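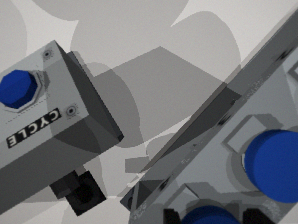 Von Simone Sampaio
Montag, 2. September 2024 · Rubrik: Aus der Simulation

Ich hatte euch im letzten Newsletter versprochen, dass ich mal einen ganzen Tag lang selbst fernsteuere und nicht immer nur den anderen über die Schulter schaue und kluge Kommentare abgebe. Tja. Hab ich gemacht! Und ich habe jetzt einen Daumen, der beim Kaffeekochen zuckt.

Kurz für alle, die neu dabei sind (willkommen!): Wir bei Dranetis bringen einem Roboterarm in der Simulation bei, Knöpfe zu drücken. Klingt nach wenig, ich weiß, meine Schwester fragt jedes Mal, ob das wirklich mein Beruf ist. Aber Knöpfe sind gemein. Sie sind klein, sie sitzen dicht beieinander, und wer einen Zentimeter danebenliegt, drückt entweder gar nichts oder das Falsche. Die Szene, an der wir gerade sitzen, heißt intern Brokon, und fragt mich bitte nicht, wer sich das ausgedacht hat. Ein Tisch, ein weißer Arm auf einem schwarzen Sockel, ein paar Bedienkästen mit Knöpfen, dazu ein orangefarbenes Multimeter und ein offener Karton. Gedrückt werden soll ein blauer Knopf auf dem langen grauen Kasten. Blaue Knöpfe gibt es in Brokon allerdings mehrere, und das ist volle Absicht.

Gelernt wird durch Vormachen. Ich sitze mit dem Handcontroller vor dem Bildschirm, bewege meine Hand, und der Arm bewegt seine. Alles wird mitgeschrieben: Gelenkstellungen, Greifer, Kamerabilder. Aus vielen solchen Durchgängen soll das Modell dann selbst schließen, was zu tun ist. Eine Aufnahme nennen wir Demo. Bis Freitagabend hatten wir 185 brauchbare, bis November wollen wir bei 500 sein. Rechnet selbst aus, wie oft ich da noch ranmuss.

Mein erster Durchgang war furchtbar. Ich habe den Arm in einem großen, eleganten Bogen über den Tisch geführt (ich war sehr stolz auf den Bogen) und bin dann beim Absenken mit den Fingern an der Kante vom Kasten hängen geblieben. In der Simulation geht dabei ja nichts kaputt, aber der Arm zittert dann ganz beleidigt vor sich hin, weil die Physik versucht, zwei Körper auseinanderzuschieben, die partout an derselben Stelle sein wollen. Löschen, zurücksetzen, nochmal.

Was ich völlig unterschätzt hatte, ist der Blickwinkel. Ich habe mich anfangs fast nur auf die Gesamtansicht verlassen, weil man da den ganzen Tisch sieht und sich orientiert fühlt. Sobald der Greifer aber über dem Kasten hängt, verdeckt er einem genau das, was man sehen möchte, und die Tiefe muss man raten. Dann schaltet man auf die Nahansicht beim Greifer um, und da steht plötzlich alles Kopf! Das Wort CYCLE liegt verkehrt herum, der Kasten, der eben noch links hinten war, ragt von irgendwo herein, und mein Hirn sagt erst mal: nein danke. Nach einer Stunde ging es. Nach zwei Stunden habe ich nur noch die Nahansicht benutzt und die große Ansicht bloß zum Anfahren gebraucht.

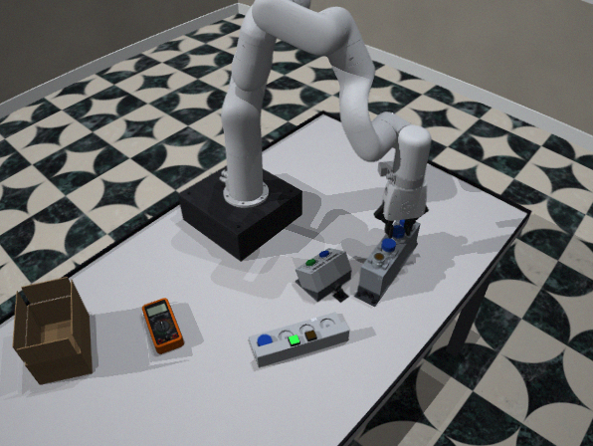

Und dann die Sache mit dem Tempo. Ich bin ein ungeduldiger Mensch, ich gehe auch auf Rolltreppen. Beim Vormachen rächt sich das, denn das Modell übernimmt meine Unarten gleich mit. Wenn ich kurz vor dem Knopf zögere, zögert es später auch. Wenn ich dreimal hin und her ruckele, bis die Position stimmt, hält es das Ruckeln für einen Teil der Aufgabe. Wir haben uns deshalb auf einen Ablauf geeinigt, den alle gleich fahren: anfahren, Finger zusammen, über dem Knopf ausrichten, senkrecht runter, drücken, senkrecht wieder hoch, Pause. Das senkrechte Hochfahren vergisst man gern. Ich habe es so oft vergessen, dass mir jetzt ein Klebezettel mit der Aufschrift HOCH am Monitor hängt.

Die Startpositionen verändern wir von Aufnahme zu Aufnahme. Mal steht der lange Kasten schräger, mal rückt der kleine mit dem grünen und dem blauen Knopf näher heran, mal liegt das Multimeter woanders. Dafür haben wir ein kleines Skript namens Rotero, das die Sachen auf dem Tisch verschiebt, bevor die Aufnahme beginnt. Beim Testen hat es mir einmal den Karton halb in den Sockel geschoben, da musste ich sehr lachen und hab dann doch ein Ticket geschrieben. Mit etwas Streuung kommt man aber wirklich weiter. In der ersten Runde, im Frühjahr, stand bei uns alles immer an derselben Stelle, und das Modell konnte die Aufgabe prima, solange man nichts anfasste. Kaum war der Kasten ein Stück gedreht, drückte es mit großer Überzeugung auf die Tischplatte.

Aussortiert wird hinterher am Stück. Ich mache das mit Tee und doppelter Abspielgeschwindigkeit, und es ist erstaunlich entspannend, ein bisschen wie Bügeln. Raus fliegt alles, wo der Finger abrutscht, wo ein Nachbarknopf mit erwischt wird oder wo ich mitten in der Bewegung umgegriffen habe, weil das Kabel vom Controller unter der Armlehne klemmte (passiert öfter, als ich zugeben mag). Insgesamt waren es 39 Aufnahmen, die gehen mussten, und ja, die meisten davon sind vom Vormittag und von mir. Ein paar Fehlversuche heben wir trotzdem auf, in einem eigenen Ordner. Wenn ich danebenliege, das merke, ein Stück hochfahre und sauber neu ansetze, kann das Modell daraus nämlich das Korrigieren lernen. Wie viele solcher Korrekturen man untermischen sollte, darüber streiten wir noch. Ich bin für mehr, das Team für weniger, wir testen beides. 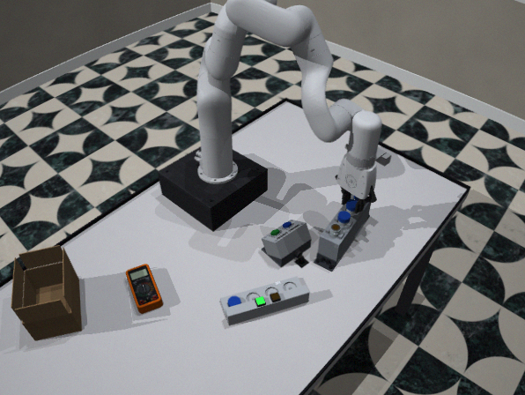

Am Nachmittag lief es dann richtig gut. Ich hatte eine Serie von 9 sauberen Durchgängen hintereinander und habe mich gefühlt wie beim Bowling. Irgendwann denkt man gar nicht mehr an die Gelenke, man denkt nur noch »da hin«, und der Arm ist da. Bloß beim Handgelenk muss ich weiter aufpassen. Ich drehe die Hand beim Absenken unbewusst leicht nach innen, das ist mir vorher nie aufgefallen, und auf der Aufzeichnung sieht man es bei jedem einzelnen Versuch. Die Finger kommen dann ein bisschen verdreht über dem Knopf an. Für einen runden Knopf ist das egal, aber auf dem flachen Pult vorne sitzen auch kleine eckige, und spätestens da will ich mir das abgewöhnt haben.

Ein paar von euch hatten nach der letzten Ausgabe gefragt, warum wir die Bewegung nicht einfach programmieren, schließlich kennt die Simulation die Lage von jedem Knopf auf den Millimeter. Stimmt, könnten wir! Haben wir zum Vergleich sogar gemacht, und das Skript drückt schneller und sauberer als ich. Nur benutzt es eben Angaben, die man außerhalb der Simulation nicht geschenkt bekommt. Das Modell soll mit den Kamerabildern auskommen, also fahre ich auch nach den Kamerabildern und schiele nicht auf die Koordinaten. (Gut, einmal habe ich geschielt. Die Demo ist gelöscht.)

Und zur Frage nach den Schatten: Ja, die lassen wir an. Der Arm wirft einen ziemlich breiten Schatten auf die helle Tischplatte, und beim Steuern hat mir der mehr geholfen als jede eingeblendete Hilfslinie. Wenn Finger und Fingerschatten aufeinander zulaufen, weiß ich, dass es gleich so weit ist. Ob das Modell sich das ebenfalls zunutze macht, möchte ich als Nächstes mit verändertem Licht ausprobieren.

Nächste Woche ist dann der kleine Kasten dran, erst grün, dann blau, in dieser Reihenfolge und bitte ohne Ruckeln. Wer Tipps gegen Controllerdaumen hat, antwortet einfach auf diese Mail, ich lese alles!

Eure Simone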